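Practical Robotics, Handout 4
Showing a Robot a Task: Guiding by Hand and Remote Control
Bamberg lab course, spring term

Please read this handout before the Thursday session. Bring your notes from Handout 3, we will need the part about coordinate frames again.

The main exercise of this block is work inside a desktop computer, with the drive bay as our target area.

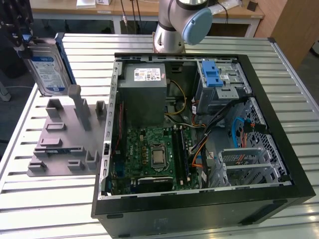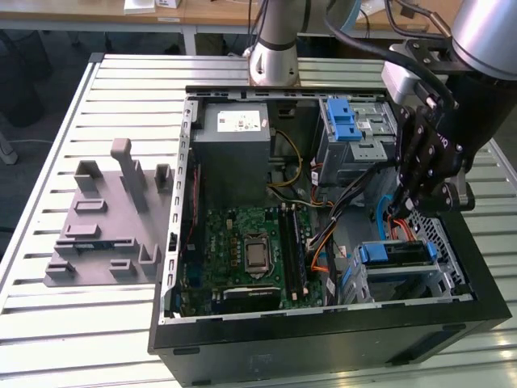 1. Two ways of showing

In the first way, you take hold of the arm and move it yourself. The motors only carry the weight of the arm, and the controller writes down the joint angles while you move. This is usually called kinesthetic teaching. In the second way, you do not touch the arm at all. You move a handheld device or a smaller leader arm, and the real arm follows. This is teleoperation.

Guiding by hand is easy to learn. Most students can make a usable recording after two or three tries. You feel directly when the part touches a wall or a rail, and your own muscles correct the movement. The weak point is that your hands and your sleeves are in the camera images. If we later train a policy on these images, it learns from pictures which will never appear again when the robot works alone.

Teleoperation gives clean images, but it is slower to learn. The operator must judge depth from one side, and without force feedback it is easy to push too hard. Plan at least one full session for practice before you record anything that you want to keep.

2. What one demonstration contains

For us, one demonstration is everything from the start pose to the moment when the gripper is open and away from the part. We store:

joint angles of the arm
gripper opening
camera images
force at the wrist, if the sensor is switched on
one label: success, failure or discard

The label is given by the operator immediately after the recording. Do not leave it for the next day. Last year one group waited, and 33 recordings had to be watched again one by one.

Failures are also kept. A recording marked "failure" is one where you tried properly and the part did not go in. "Discard" means something outside the task went wrong, for example you stopped in the middle to answer a question.

3. How to move

Move more slowly than feels natural, but do not stop in the air. Long pauses are a known problem: the policy sees the same image many times with the action "do nothing", and later it may stand still at exactly this place. If you must think, think before you press record.

Approach the part from the same side each time – at least for the first set. When two operators solve the same step in two different ways, the model can mix them and produce a path in the middle, which belongs to neither of them and sometimes leads into the metal. In the second set we will allow variation, and you will compare the results.

Cables need special attention. A cable does not keep its shape between two demonstrations, and therefore you cannot rely on its position from the last recording. Look first, then choose a path that passes over it. If the gripper catches a cable, release it, go back to the start pose and mark the recording as failure.

4. How many are enough?

There is no fixed answer. For a simple pick and place, a small number can be sufficient. For inserting a part into a narrow rail, the Durkier data set that we use for comparison has 600 demonstrations, and the larger version has 1,000. In the exercise you will train on both and draw the success rate for each. Before you run it, write down what you expect. The difference is smaller than many students think, and the quality of the single recordings plays a large role.

5. Common mistakes from earlier groups

Start pose not the same. Use the stored pose and do not drive there by eye.
Gripper closed before the fingers are in position. The part turns a little in the grip and the insertion fails much later, so the reason is hard to find.
Camera moved between sessions. Compare with the reference image every time.
Operator looks at the real part and not at the camera view. Then you use information which the robot does not have.

The last point is discussed in more detail in the Drelley reader, chapter 2.

6. To prepare

a) Describe in your own words why a hand-guided recording may give good joint data and still bad training images.
b) Choose one step of the drive exercise and write down where you would begin and end the demonstration.
c) Suggest one measurement, other than success rate, for comparing two operators.

Half a page for each is enough. Upload as plain text to the course folder before the session. Groups who have not yet done the safety instruction cannot operate the arm, but they may take part as observers and do the labeling.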